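Can a Robot Tidy the Medicine Shelf?

Updated 2021-10-05

A chore is a job made of smaller jobs. To put one bottle away, you find it, reach for it, grip it, lift it, move it and let go. You do all of this without thinking. A robot needs a plan for each step.

Finding comes first. Clear and tinted plastic is hard for a camera, which sees both the bottle and whatever is behind it. A shiny table adds reflections, and a reflection can look like a second bottle.

Next is the grip. Squeeze too little and the bottle slips. Squeeze too much and it tips or bends. The robot also has to know how wide to open its fingers – a jar needs more room than a small bottle.

At the Hanthorpe lab, Hạnh Đồng and Nghĩa Đàm test a program called Tustus. In September it was given 400 tries at moving one capped bottle from a table to a shelf. It completed 96 percent of them. Each try took about 9 seconds. A person needs much less.

Twisting off a cap is harder. One hand must hold while the other turns, and many medicine caps must be pushed down too. Tustus does not do this yet.
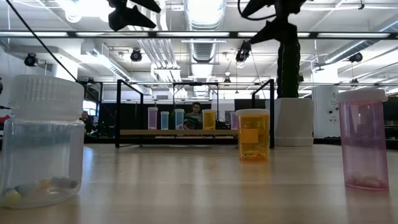
Bottles and a jar on the table, with more bottles on the shelf behind. The black gripper hangs above.

So, can machines do chores? Some parts of some chores, in a room set up for the work. A home changes every day – chairs move, lights go off, a bottle ends up behind the cereal.

Words to know
Gripper: the part of a robot that holds things.
Reflection: light bouncing off a surface.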